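Upright folding gets its turn at Fincombe, and not everyone is sold

Skindosville, 10/12/2024 - The Fincombe donation center has a new house rule for clothing. Everything gets folded into a bundle, and the bundles go into clear plastic bins standing on edge, side by side, instead of in flat stacks. The center says the switch will let shoppers see what is in a bin without digging through it.

That is the claim, anyway. The rule comes from Clekaleo, a home organizing firm that charged the center $700 for a training session and a printed guide. According to the guide, upright folding saves up to 40 percent of shelf space. It does not say how anyone measured that, or what it was measured against. Asked for the source, Clekaleo sent a second copy of the guide.

Anyone who has tried the method at home knows the weak spot. A pair of jeans will stand up all day. A thin T-shirt tends to slump as soon as its neighbor is pulled out, and a shopper in a hurry is not going to refold it.
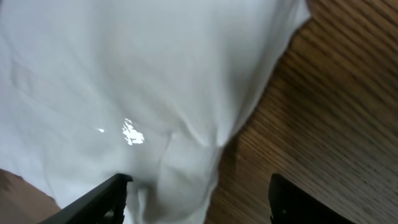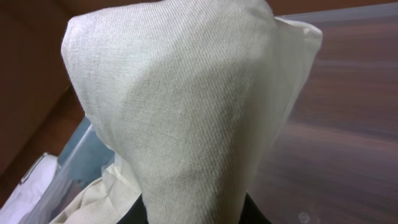
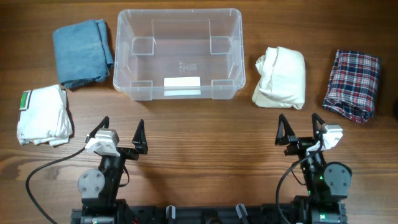
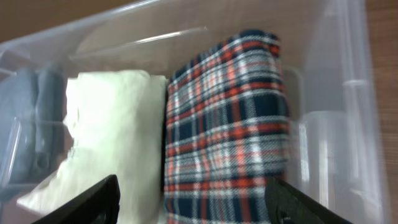
Cloth, bundles and a clear bin at the folding table. Last picture: plaid, off-white and dark gray pieces standing on edge in the bin.

Brendan Mulligan, who runs the sorting floor, is willing to give it until July. "It looks good when you're done with it," he said. "My question is what it looks like at four in the afternoon on a Saturday." He said a flat stack takes him a few seconds and an upright bundle takes longer, mostly on shirts and anything with a lot of loose fabric.

Time matters here. The center takes in more than 2,000 pieces of clothing a month and has 11 people on the schedule, most of them part time. Even a small delay on each piece adds up, and the guide has nothing to say about labor.

The bins are a separate expense. They were bought from Russo, a local supply store, and the center would not give the total. Clear sides are a real help to shoppers looking for a color or a pattern - a plaid is hard to miss - but they do little for sizes. Those are still on the collar tag, so the shirt still has to come out.

Fincombe plans to start with one aisle of adult clothing and leave children's items in flat stacks for now. Donation hours are not changing.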